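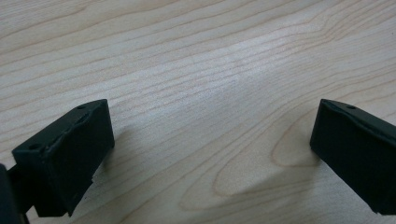 The table at Wivby: a chat with its maker

I went in wanting to talk about chairs and we spent the whole visit on one tabletop. Fair enough, it's a pale, pretty thing, and the grain runs across it in long wavy lines!

"People always touch the loops first," she told me (she sells under the name Rutora and would rather stay off the page herself). "I turn the board until I like where they point. Then I leave it alone."

She has made 35 tables in the Dresberg shop, and this one took longest. I asked about finish. "Thin coats. I sand, I go eat lunch, I sand again."

Does she mind coffee rings? "It's a table," she said, laughing. "Put your cup on it."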